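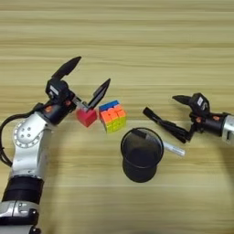 Dulis Tabletop Objects
README and data card
Last updated: Tuesday, April 16, 2019

What this is

Dulis is a set of 666 short clips of everyday small things being picked up, moved and put down on a table. It covers 79 objects in 8 groups. Each clip comes with a text file giving the object, the group it belongs to, where it started on the table and where it ended up.

The set was put together at Feng, in Trirport, for work on recognising small household things that get turned over, partly covered or passed from one side to the other. It is a small set and is best used for testing or for topping up something larger.

The table

All the clips use the same table. It has a light wood-grain top with the grain running left to right. The colour is pale beige with darker tan bands, and pale objects do not stand out well against it. Two wooden blocks and the cork mat were the worst for this. They are marked "low contrast" in the notes column.

There is no cloth or mat under the objects. The lighting was kept even, so shadows are faint and mostly directly under the object.

Object groups

toys and puzzles
kitchen
stationery
bathroom
sewing
tools
packaging
other

"Other" holds the things we could not agree on, including a door wedge and a dog whistle. The full list is in objects.csv. Names are plain words, lower case, singular. Where two objects share a name they are told apart by colour or size.

Notes on the puzzle cubes

The Rubik's cube caused more labelling questions than anything else in the set, so the rules are written out.

A cube is one object. Do not label the faces or the single squares as separate things. Use the colour fields instead.

"Top" means the face pointing upwards in the view, whatever colour it is. "Front" is the face turned most towards the viewer.
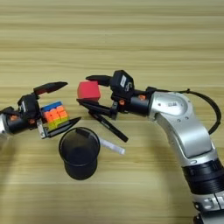 If a face has more than one colour on it, list every colour you can make out, with the commonest first. If it is all one colour, give that colour once. The black plastic between the squares is not counted as a colour.

Orange under warm light can look close to salmon, and sometimes close to red. Write "orange" unless there is a true red face in the same clip to compare it with.

A cube that is tipped to one side is marked "tilted". Do this even for a slight tilt. A cube flat on the table is marked "resting", and one lifted clear of it is marked "held".

Files

clips/ holds the video, numbered from 001 to 666
labels/ holds one text file per clip, with the same number
objects.csv lists all the objects and their groups
changes.txt lists corrections since the first release in October

The clips are 25 frames per second. There is no sound.

Checking

Every label was read through once by someone other than the person who wrote it. Start and end positions were checked against the video. Colours were only checked for the toys and puzzles group, so treat colour in the other groups as a guide.

Known problems

The sewing group is thin. Buttons were dropped from it after the first week because they were too small to label with any confidence.

Some packaging items got creased with use and look different in later clips. They keep the same name throughout.

Version 1 had the positions swapped left to right in part of the kitchen group. Please use the current files.

Terms

Free for teaching and research. If you pass the set on, keep this file with it. Corrections can be sent through the Irkitz project page, giving the clip number and the line that needs changing.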